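Good practice for running a small robot arm on a stone counter or workbench, Tivimex household automation pages, July 2026. Prepared by Bergþóra Mogensen.

**Before starting**

- Clear the arm's full reach of glassware, knives and open liquids.
- Wipe grit off polished marble. A dragged part will scratch it.
- Tie cables back along the arm and leave slack at each joint.
- Keep the power switch within reach of the person in charge, on the side away from the arm.

Light items with smooth sides are suitable for first exercises. Felt markers serve well, provided the caps and tips are kept off the stone, as ink can settle into fine veins. Begin at the lowest speed setting and raise it only after 11 clean cycles in a row. 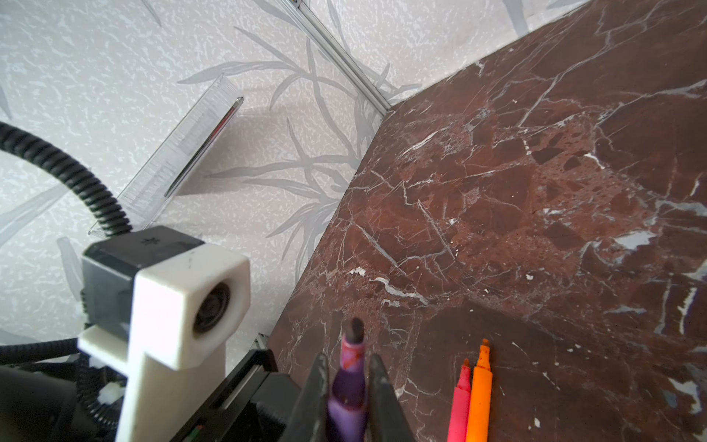

How often should the gripper fingers be checked?

Check them before each session and again after every 2,000 cycles. Look for loose screws, cracks and worn contact faces. Replace both fingers together so that the grip stays even.

**During work**

1. One person gives commands. Others stay outside the arm's reach.
2. Hands do not enter the work area while the motors are powered.
3. A dropped item is left where it lies until the arm has been stopped.
4. Work stops if a cable catches on the counter edge.

**Records**

Enter the cycle count in the log at the end of each session. The Keskin bench log stood at 1,906 at the last entry, so its next finger check is due before the end of August. Logs are kept for two years. Households using the Stumis log sheet may continue to do so; the columns are the same.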